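May 24, 2022

Adhesive shelf life, third check on the Murix batch.

Picked up where the January notes stop. The tubs have been at room temperature the whole time, lids taped, nothing moved to the fridge. Plan for today was lap joints only, same birch strips as before, one hour open time at most.
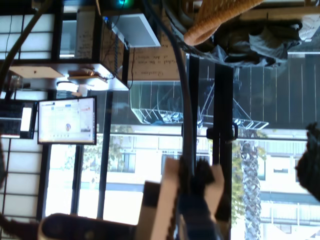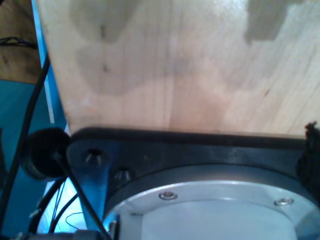
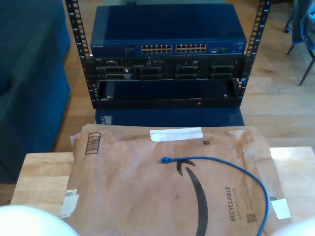
On the clamp pressure, Umden replied by email this morning: we should stop tightening by feel, because their own joints from the same tub came out starved when they leaned on the clamps. They want the torque written down for every strip from now on. Fair. I set the wrench at the low mark and left it there.

Mixed 445 g from the old tub and the same from the new one. Old stuff is thicker and took longer to stir smooth. Color is a shade darker, smell is the same. Skinned over a bit faster on the brush, so the last few strips of the old set may have gone together late. Marked those with a pencil cross on the end grain.

Clamp time 60 minutes, then onto the rack overnight. Pull tests tomorrow after lunch if the tester is free.

Pulled the strips left over from the last round while waiting. Best one from the old tub let go at 3,840 N and took wood with it, mostly on one face. Worst one went at 191 N, clean glue line, shiny on both sides. I think that one never got pressed properly. Leaving it in the table but not in the average.

Gisico sheet says twelve months unopened and says nothing about opened tubs. Lappalainen sheet for the older formula gives six after opening. Wrote to Gisico again to ask for a number.

To do:
Cut more strips, we are down to one short bundle.
New brushes, the stiff ones shed.
Weigh both tubs before closing so we know what is left.
Check the room thermometer against the one in the spray booth, they disagreed by two degrees this morning.

Old tub taped shut again at 4:40. New tub went back in the cabinet, bottom left.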